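Dia aberto da Kukden

O dia aberto da Kukden é uma jornada de portas abertas dedicada à robótica de manipulação, organizada pela empresa do mesmo nome nas suas oficinas de Jandemberg. Escrevo este verbete na primeira pessoa, como fazemos sempre nesta enciclopédia de visitantes, e aviso já que gostei imenso (quem quiser um tom mais frio tem a página da própria Kukden, que é bem mais arrumada do que a minha!). A edição que conheço por dentro é a de 10 de março de 2024, a segunda, e é dela que falo quase sempre.

Origem e organização

A primeira edição foi pequena, só para clientes e famílias do pessoal, e dela sei apenas o que me contaram ao balcão do café. Na segunda abriram as inscrições em janeiro e fecharam-nas pouco depois, porque havia 93 lugares e mais nenhum. A responsável pelo programa era Noémie Bodin, engenheira de comando, que passou a manhã inteira de um lado para o outro com um rádio na mão e ainda arranjou tempo para me explicar a diferença entre controlar uma posição e controlar uma força. Percebi metade, mas a metade que percebi serviu-me para o resto do dia.

A entrada era gratuita. Pediam calçado fechado e que não se passasse a fita amarela do chão, regra que os miúdos cumpriram muito melhor do que os pais.

Programa

A visita fazia-se em grupos e demorava 90 minutos, com quatro paragens. Começava-se no pavilhão Chauvin, onde estão as bancadas de ensaio de motores, barulhentas e (para mim) um bocadinho longas. Seguia-se a sala de programação, com uma sessão de perguntas em que um senhor do meu grupo quis saber tudo sobre redutores e teve resposta a tudo. A terceira paragem era um corredor de peças antigas, com protótipos de pinças em vitrinas baixas e etiquetas escritas à mão. Gostei muito desse corredor e voltei lá no fim. Há uma pinça de dois dedos com a borracha toda gasta que foi, pelos vistos, a primeira coisa que a casa vendeu.

A última paragem era a bancada Zetthorpe, de que trato à parte.

No pátio havia sopa, sandes e uma mesa com folhetos. Os folhetos em português tinham sido traduzidos à pressa, e durante um bom bocado andei convencida de que «punho» queria dizer «murro».

Recepção

O livro de visitas ficou cheio, e li nele mais elogios à paciência da equipa do que às máquinas, coisa que me parece justa. Também há queixas: o som do pavilhão Chauvin não deixa ouvir o guia a partir da terceira fila, e o estacionamento é curto. Acrescento uma minha, que é a falta de bancos. Quem for com pessoas mais velhas deve pedir uma cadeira logo à entrada, que eles arranjam.

Da edição seguinte só sei que está prometida. Quando houver data confirmada, agradeço que alguém a ponha aqui.

A bancada Zetthorpe

Zetthorpe é o nome que a Kukden dá à bancada onde mostra o trabalho com mãos articuladas, e foi de longe a minha parte preferida da visita, tanto que deixei passar o grupo seguinte só para ficar mais um pouco! O tema era a preensão de objectos do dia-a-dia, desses que temos na cozinha e que uma pinça simples agarra de qualquer maneira. Eu ia à espera de cubos e cilindros de laboratório, e ali a mão tinha os dedos à volta de uma garrafa de refrigerante, de plástico verde, deitada, com caracteres chineses amarelos no rótulo e uma zona toda coberta de bolinhas em relevo. Passei uns minutos a pensar naquele relevo, porque nunca me tinha ocorrido que o feitio de uma garrafa pudesse dar assunto a um engenheiro. Também reparei muito no contraste entre o revestimento preto, macio e um pouco enrugado, e o metal polido que sai dele na ponta do dedo, arredondado como uma bala. As articulações prateadas vêem-se bem, com as suas ranhuras e encaixes de parafusos, e quem gosta de relojoaria há-de perceber o meu entusiasmo.

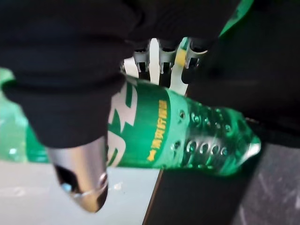
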